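# Preguntas frecuentes: arreglos de ropa Bodnár

**¿Hace falta pedir cita?**
Solo para vestidos de fiesta y trajes. El resto se deja en el mostrador.

**¿Cuánto tarda un bajo de pantalón?**
Dos días laborables. En enero puede tardar más por las rebajas.

**¿Tengo que traer la prenda lavada?**
Sí. La ropa sin lavar se devuelve sin arreglar.

**¿Cambian cremalleras de abrigo?**
Sí, siempre que el tejido aguante la costura. Ruba Darwish lo comprueba al recibir la prenda.

**¿Guardan las prendas no recogidas?**
Se conservan 157 días desde el aviso. Después se donan.

**¿Puede recogerla otra persona?**
Sí, con el resguardo. Si se ha perdido, llame antes y pregunte por Jinlong Wan.

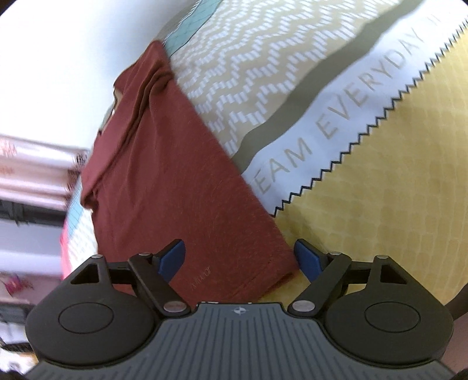
**¿Cómo se paga?**
Se paga al recoger, en efectivo o con tarjeta.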